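Okay, desk thread! I finally sorted out the shelf unit on my desk and I'm way too happy about it, so you're all coming with me.

For years my system was "put it down wherever." Pens under the keyboard, charger in the mug, receipts from Fernandes (the good bakery on my corner) in every gap. February felt like the right month to stop that!

Rule one, and it changed everything for me: the stuff I grab without looking goes dead center. Tissues, in my case. My nose runs from the first cold morning until summer, so the tissue pack gets the best seat in the house - middle compartment, right under the top shelf.
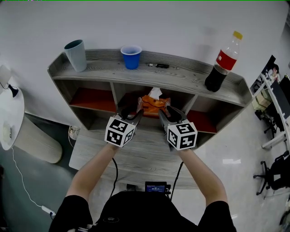

Do soft packs work as well as a box on a small shelf?

I like them better. A soft pack squeezes into a low compartment, and you can pull a tissue with one hand if you tuck the pack in snug. A box is steadier, but mine always ate half the shelf.

Rule two: leave some air! I wanted to fill every compartment the second I had them. Please don't. A gap at desk level is where the notebook slides in at 6 pm, and then the whole desk is clear and you feel like a person with a plan.

Rule three is the top shelf. Only things I like looking at or use every day get to live up there. Everything else went in a drawer or in the giveaway bag, and wow, that bag got heavy.

I also found 2 library cards, a Litutport ferry ticket and a jigsaw piece from the 2000-piece lighthouse we gave up on (so THAT'S where it was).

Whole thing took one evening and one very long Mineo playlist. I keep walking past the door just to peek in.

Next up is the cable drawer. Send snacks - and show me your shelves, I want to see all of them!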